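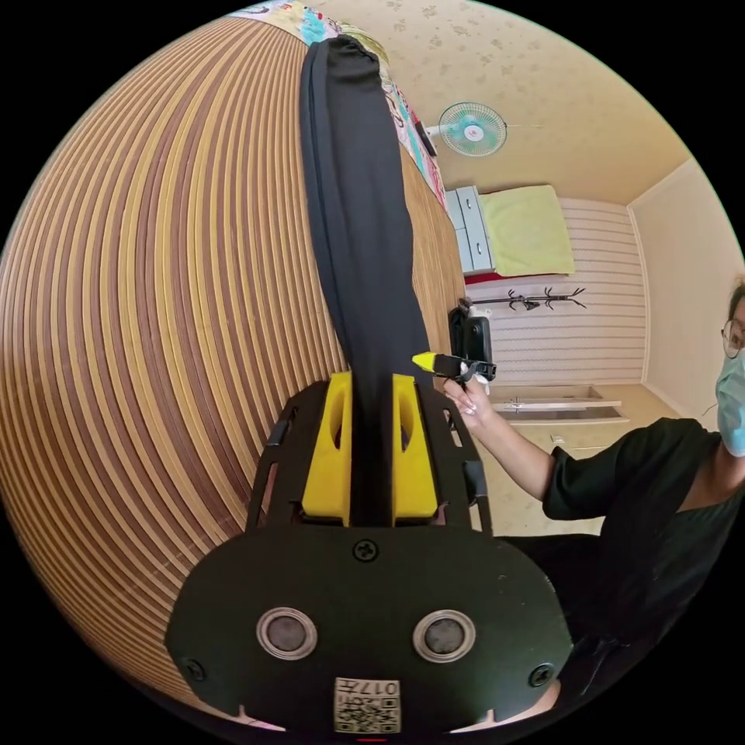

Monday, late. Spent the day on the strap-folding episodes for Esus and I think I finally know why the policy keeps dropping the free end!

Quick recap for whoever picks this up. Training set is 1490 two-handed demos of strips and straps, all done with the hand-held grippers, and the Kosau checkpoint was trained on the lot. On black fabric it grabs fine with one hand and then the second hand closes too early, on nothing. I'd been blaming the gripper width signal (sorry, width signal) and lost most of last week to that.

So this morning I replayed 40 of the failed rollouts next to the demos. In 11 of them the second gripper is already closing before it gets to the cloth. Then I went back to the demos and the time offset between the left and right streams is all over the place – 3 frames in the bad sessions, close to zero in the rest. The policy is learning the lag. Ugh.

Re-synced the Morow sessions with the Dumitrescu script (use the branch, main still crops the fisheye wrong) and kicked off a retrain at lunch. Loss looks the same as before, which tells me nothing.

To do: sync check before every session, not after. More dark fabric on striped backgrounds, the mask gets lost on those. Ask about the second charger again. Rollouts tomorrow if the run finishes overnight.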